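**Namon arm, counter setup at Covside. Checked 28 December 2020, before the first January session.**

Marks: [x] passed, [ ] open, [n/a] doesn't apply to this build. Comments are mine unless they say otherwise. Work through it in order with the power off until section 3.

## 1. Mounting and base

- [x] Base clamps tight, no movement when the arm is pushed by hand at full reach.
- [x] Rubber pads under both clamps. One had slid out of place and was put back.
- [x] Bolts at the shoulder bracket checked against the paint marks. All lines still meet.
- [ ] Printed elbow cover. Hairline crack next to the lower screw. It doesn't carry load, but a piece could drop into the joint. New one to be printed before January.
- [x] Reach at full stretch measured at 700 mm from the base axis. Tape line on the floor redone to match, with room behind it for a person to stand.

## 2. Wiring

- [x] Craddock supply: cover on, vents clear, fuse is the rated one.
- [x] Strain relief at the base connector.
- [x] Wrist camera cable. Moved to the outside of the forearm after it rubbed on the old clip. No bare wire, jacket slightly scuffed.
- [ ] Labels on the motor leads. Two of them have faded and can't be read without a flashlight.
- [x] No extension cord across the walkway.

Comment: the cable to the gripper needs slack for a full wrist turn. Set the wrist at one limit, then the other, and look at the loop both times. It should never go tight and it should never hang low enough to touch the counter.

## 3. Stop button and limits

- [x] Stop button reachable from the operator's spot without leaning over the counter.
- [x] Stop pressed at slow speed, power to the motors drops, arm held by the brakes.
- [x] Stop pressed at working speed, same result.
- [x] Restart needs the key as well as the button. Arm stays still until both are done.
- [x] Soft limits loaded. Lower limit leaves 5 mm over the counter.
- [ ] Lower limit over the cutting board. The board is thicker than the margin, so it needs its own limit in the settings file. Right now it depends on the operator loading the right file. Not good enough.

## 4. Gripper and dishes

- [x] Mestance fingers, both tips: no chips, no loose screws, faces clean.
- [x] Fingers open and close without a jerk at either end.
- [x] Closing force at the default setting. Gauge read 194 at the first try and 194 again with the gripper rested. That's the raw number off the load cell, and the limit in the settings is higher.
- [ ] Force setting for ceramic. Reading came out at 126 with the reduced setting, which I'm happy with, but the reduced setting isn't saved under its own name yet.
- [x] Dishes checked for chips and cracks before use.

With a bowl, one finger goes down on the inside of the rim and the other on the outside. Come down slowly. The inside finger has less room to work with than you'd expect when the wall slopes, and it will meet the ceramic first if the approach is off to one side.

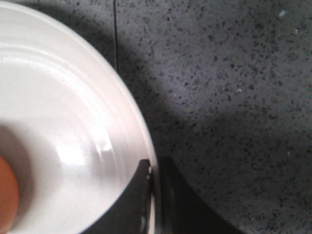
I'd swap the bowl for a steel or plastic one until the ceramic setting has a name in the menu. A cracked rim is sharp, and the pieces go further than you think. Can the arm be blocked from starting a bowl job with the default force loaded?

Yes to the block, and I've put it on the open list. I'd like to keep the ceramic because that's what the arm is meant to handle in the end. Until the block is in, bowl jobs run with eye protection on and one person at the stop button, doing nothing else.

## 5. Soft items

- [x] Fruit and vegetables washed and dried before they go on the counter.
- [x] Bruised or split fruit taken out.
- [x] Grip on round fruit: fingers level with each other, tips either side of the widest part.
- [x] Slow close, then a pause before any lift.
- [ ] Slip check. The software reads a slip only after the fruit has started to move. Needs a better threshold.

Oranges and tangerines are easier than tomatoes. The peel forgives a bad setting and a tomato doesn't, so set the force on citrus first and come down from there. If one finger touches well ahead of the other, the fruit rolls and you end up chasing it across the board. Stop, back off and line up again. 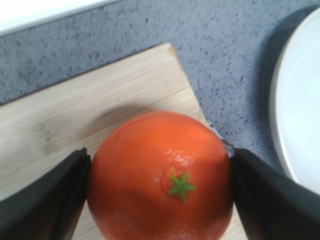
The same goes for anything near the edge of the board. Half the drop height is the board itself, and a finger that's over the counter on one side has a different clearance from the one over the wood. Use the higher of the two for the limit. I had this wrong in the last version of the sheet, which said to use the counter.

- [x] Fingers wiped down after fruit. Juice dries in the pad texture and the grip changes.
- [x] Nothing from the test goes back to the kitchen as food.

## 6. Counter and surroundings

- [x] Curtain behind the counter stays outside the arm's path at all joint settings. Tried with the arm at its far limit.
- [x] Cutting board flat, doesn't rock.
- [ ] Non-slip mat under the board. Ordered, not here.
- [x] Items waiting their turn are kept on the tray or in a bowl, toward the back.
- [x] No knives on the counter while the arm has power. Applies even with a board out.
- [x] Hover test: fingers closed, arm stopped above the board, watched for droop.
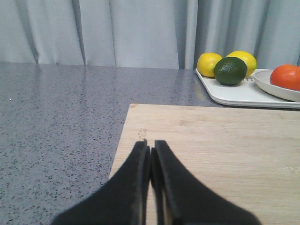

**Banafsheh Abbasi**

Open items, in the order I want them done:

1. Separate lower limit for the board, loaded by default.
2. Ceramic force saved by name, and the start block that goes with it.
3. Elbow cover.
4. Slip threshold.
5. Mat and labels.

Items 1 and 2 have to be closed before anyone runs the arm above slow speed. The others can wait for the session, but write them on the whiteboard so they don't get lost. If you change anything in the settings file, put your initials next to the line and redo all of section 3, including the parts that have nothing to do with what you changed.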